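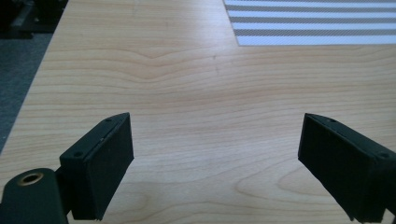
Nuroten hand-held gripper over the work table, view from the gripper's own camera.

Search reviews, guides, forum
Go

Nuroten hand-held gripper pair: review after a summer of recording

9/26/23

We bought the Nuroten pair in May to collect examples for a learning system that has to move trays with two hands. The long-term plan is for a two-armed machine to do the moving. Until then, people do it, and the recordings are what the model learns from. We now have 1,703 recordings we consider good enough to train on, so I have a fair idea of where this kit works well and where it wastes your time.

What you get is two grippers, one for each hand, with a camera on each, plus the cables and a small hub. You don't get a table, a stand or an overhead camera. The software is a recorder with a start key, a stop key and a delete key. I would have liked a key for marking a recording as doubtful, and there isn't one. We keep a text file for that.

Setup

Getting the grippers talking to the computer took most of a morning. The printed guide skips the calibration step and sends you to a web page, and the web page describes an older hub. Mogens Kragh, who does most of the recording here, worked out the right order by trial: plug in the hub first, then the left gripper, then the right, then start the recorder. Any other order and the two sides can come up swapped. You will only notice when you play something back.

After that it has been stable. We had 13 dropped recordings all summer, most of them traced to one bad cable. Nuroten replaced it without an argument, though shipping was slow.

Handling

The fingers are wide and blocky with soft dark pads on the inside. On a thin rim they hold better than the Thorlacius pair we used before, which had bare plastic faces and let smooth things slip. The width becomes a problem when two objects sit close together. You have to come in from the outside, and new people forget this and knock the second object. Plan your layouts with some space between things.

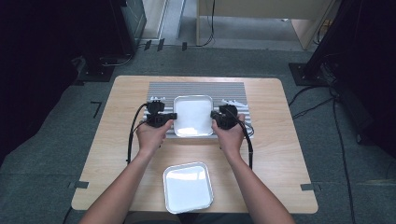

Two-handed work is where the pair earns its price. With one gripper you can push a tray around, but you can't lift it level, and a model trained on pushing will push. Bringing the jaws in from both sides takes a bit of practice. Mogens had it in an afternoon. I needed longer, and my early recordings are full of small corrections at the moment of contact. We kept a portion of those on purpose. A model that only sees clean approaches has nothing to go on when it arrives a little off.

The cables are my main complaint. Each gripper has its own, they are stiff, and they pull slightly on the wrist when you reach across. If you let them lie on the table they get into the overhead view and sometimes catch the object. We run them down over the edge and leave slack on the floor. Nuroten lists a longer cable as an accessory, and I would order it with the kit.

Weight is fine for short sessions. We switch people every hour. Past that the approaches get lazy and everyone starts making the same movement over and over, and sameness is exactly what you don't want in a set like this.

The gripper cameras

Picture quality is good in even light. The view is wide enough to keep both fingers in it, along with a fair amount of the surface around them. That helps a lot when you need to judge how far open the jaws were. A glossy or sealed tabletop will give you bright patches under ceiling lights, so check your own table before you record anything you care about. 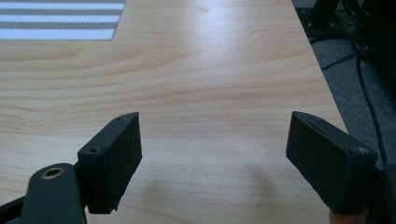 One habit made a bigger difference than any setting. At the start of each recording, hold the grippers open and still over the table for 2 seconds before going for the object. It gives you a clean starting point on both sides and makes it easy to line up the three video streams later. The recorder stamps the times itself, but we found small offsets between the left and right sides after a restart, and the still part at the beginning let us correct them.

I'd also mark the table position on the floor and the working area on the tabletop with tape. Ours got bumped once in June without anyone catching it until later, and a batch of recordings had to be sorted by hand.

Software

Plain but dependable. Files are large. Export to the Jaltidgate format works on the first try, and export to Wultlow drops the finger opening values unless you tick a box in the advanced menu. I lost an evening to that box. Playback shows all views side by side, which makes reviewing quick enough that we check every recording the same day.

Would I buy it again

Yes, with the longer cables. If your task only needs one hand, the Thorlacius is cheaper and its recorder has the marking key I miss. For trays, boxes and other things that need holding from both sides, the Nuroten pair is the better tool.

Rating: 4 out of 5

We use cookies to remember your settings and to count visits. By continuing to use this site you agree to our cookie policy. Accept / Manage settings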